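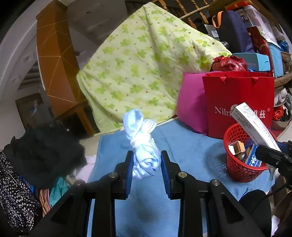
Lecture 6: Can machines do the chores yet?
Course notes, Raili Kokkonen

A short answer for tidying a bedroom is: partly. Boxes are the easy case. They keep their shape, so a grip planned once can be used again. Cloth is harder — it folds, twists and hides its own corners, and the machine must look again after each move.

In our Clostell exercise the arm put away 98 boxes from 100 tries, but only 45 towels. Speed is a separate question and we leave it for June.

For next time: read the Hitbridge report, chapter two. Write half a page on which chore in your home you would give to a machine first, and why.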